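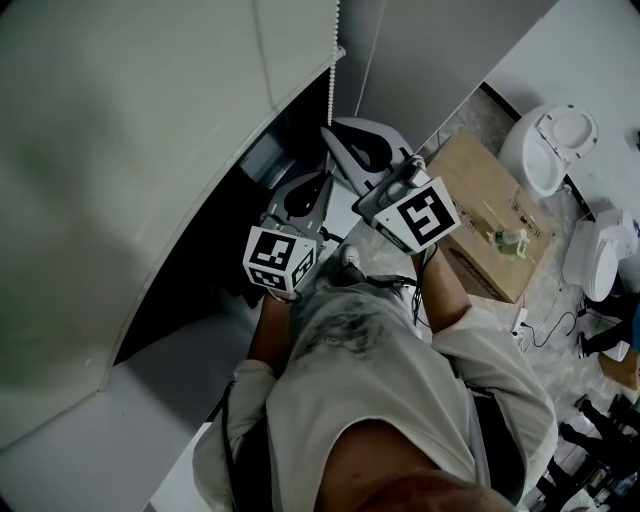 Both grippers up at the cabinet, head cam view

gripperdad81
OK so that's our setup and I need help with the right-hand gripper. We run two of the hand-held ones, white fingers with the teardrop cutouts, marker cube on the left and the flat marker plate on the right. The left one has been a champ. The right one drops out of tracking whenever I reach up high, and I mean every single session now. It'll be fine down at floor level, fine at the waist, then I go for something up in a cabinet and the log fills up with gaps.

Things I've tried so far: wiped the marker, swapped the cable, reflashed the board, swapped the cable again with one I know is good. I log everything through Teditlow and it shows 165 gaps on the right side in one session and 18 on the left. Same person, same room, same everything!

Any ideas before I start pulling the thing apart?

zurk_bench
Is the plate flat? Lay a steel ruler across it and look for light under the edge. I had one that bowed after I cranked the screws down too hard, and the tracker hated it. You couldn't see it by eye at all. I printed a new one, put it on with a thin washer behind each corner and just snugged the screws, and it's been good since September.

gripperdad81
Ruler says there's a hair of light on one side. Like, a hair. Would that be enough?

zurk_bench
Could be. Straight on you'd never notice, but tip it away from the camera and a small bow gets a lot worse. Which is what happens when you reach up, right?

Maplebolt
I'm going to disagree with the plate theory. Look at the picture again, the cable comes off the right gripper and hangs down past the forearm. When your arm goes up, all that weight is pulling on the connector. Mine did the same thing and it was never the marker, it was the plug backing out a tiny bit, then seating itself again when I lowered my arm. Swapping the cable won't fix that if the socket is what's worn.

Clip the cable to your sleeve or put a velcro strap on your forearm, leave a little loop of slack at the grip, and run the same reach again. Costs you nothing.

zurk_bench
A loose plug would kill the finger width reading too though, not only the tracking. OP, do you lose both at the same time or only the pose?

gripperdad81
Good question, went and checked. Mostly only the pose. But there are a few spots where the width goes flat too, so now I'm wondering if I have two problems -- lucky me.

Maplebolt
Ha. Told you. (OK, half told you.)

tinsnips_and_tape
Can I ask the dumb one, why is there a cube on one side and a plate on the other? On a cube you've got another face to fall back on when one turns away. On a plate you've got the one and that's it. I'd expect the plate side to drop more no matter how flat it is or how nice the cable is.

gripperdad81
Not dumb. The right one had a cube when we got it from Purnell and it got knocked off, and the plate was what I had in the drawer. It was supposed to be for a week lol.

tinsnips_and_tape
Well there you go. I'd put a cube back on before doing anything else.

zurk_bench
I'd still do the flat plate first, it's a ten minute job. A cube means a whole new calibration, because the marker isn't sitting in the same place relative to the fingertips anymore. People skip that and then wonder why their grasps all land off to one side.

tinsnips_and_tape
Ten minutes to fix it and then he's still got one face. You're patching it. Do the calibration, it's an afternoon.

zurk_bench
We'll have to differ on that one. Plenty of us run plates with no trouble.

Kim_Shopfloor
Coming in from the maintenance side, I look after a few pairs of these. Couple of things I do on a schedule that might save you some grief:

Finger screws get checked every 80 sessions. They do work loose, and a wobbly finger will look like bad width data.

Matte clear coat on the markers. Wiping them with the wrong cleaner leaves a shine, and under a ceiling light the black goes gray to the camera. What did you wipe yours with?

Connector gets a look with a flashlight any time the cable is changed. If the pins look pushed in on one side, replace the socket, don't bend them back. I've bent them back. It lasts until lunch.

gripperdad81
Uh, window cleaner. On a paper towel. Should I not have said that?

Kim_Shopfloor
Damp microfiber next time! Tilt the plate under a lamp and see if you get glare.

gripperdad81
OK, update, 3/14/22. Plate re-seated with washers, cable strapped to the forearm with a loop at the grip, matte coat on the marker. Did the cabinet reach over and over and I'm down to 18 gaps on the right. No flat spots in the width at all. I did everything at once so I can't tell you which one did it, sorry, I know that drives some of you nuts.

Maplebolt
It was the cable.

zurk_bench
The flat spots were the cable. The rest was the plate.

tinsnips_and_tape
Put the cube back on.

gripperdad81
Cube is printing now. Kim_Shopfloor, do you coat all the faces before you mount it, or mount it first and mask the screws?

Kim_Shopfloor
Coat first, let it sit overnight, then mount. And redo your calibration!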